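Particulars of Sale

The Old Customs House, Okport, is offered for sale with vacant possession. The property stands at the seaward end of Skornley Street and was divided in its present form into 16 apartments, of which 15 have been sold. The remaining apartment, Number 3, is the subject of these particulars.

Prospective purchasers are advised that the firm of Gavrilă and Ravdale has acted for the vendor throughout and has prepared this document in accordance with her written instructions. Where those instructions depart from the usual practice of the firm, they have been followed all the same.

The entrance hall is approached by two stone steps. The vendor, Miss Anca Stanciu, wishes it to be recorded that the lower step is worn on the left side, and that her father, who came up it every evening for the greater part of his life, was left-footed in all things. The firm makes no warranty as to the cause of the wear.

The sitting room faces the harbour and has a sash window of good size. The window opens fully in summer and to the width of a hand in winter. Purchasers should note that the ferry sounds its horn on leaving and that the glass answers it. A surveyor engaged by the firm proposed a remedy for this. The vendor declined it on the grounds that she would not know when to put the kettle on.

The principal bedroom is decorated in a plain style. The second bedroom has a fitted cupboard, on the inner door of which the heights of two children are marked in pencil. The marks for the elder child continue to the age of 16. The marks for the younger stop a good deal lower. The vendor has asked that the cupboard door be excluded from the sale, then that it be included, and then that it be excluded again. Purchasers are invited to make their offers on the basis that the matter remains open.

The kitchen has a gas supply, a deep sink and a larder with a stone shelf. No appliances are to be left, with the exception of the clock, which runs slow and cannot be taken off its nail without bringing down part of the plaster.
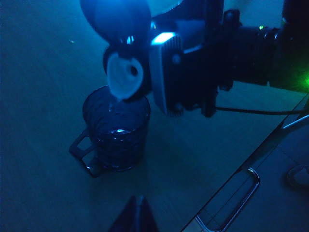
Viewing is strictly by appointment. To date the apartment has been viewed by one party, Mr Jirayu Chantharasri, who attended in July at four in the afternoon and remained until the lamps were lit on the quay. Mr Chantharasri asked no questions concerning the service charge, the lease or the condition of the roof. He asked whether the second bedroom had been a brother's or a sister's.

The firm's representative was not in a position to reply. The vendor, who under the terms of her instructions was not to be present, replied from the hallway that it had been a brother's.

An offer was received the following morning. It was lower than the asking price and carried one condition, namely that the cupboard door should stay where it was and that the vendor should be at liberty to call and look at it, on reasonable notice, for as long as she wished.

The firm advised the vendor that such a condition could not readily be enforced and that a higher offer might be expected before the autumn. The vendor thanked the firm for its advice. She then asked to borrow a pen.

These particulars are accordingly withdrawn.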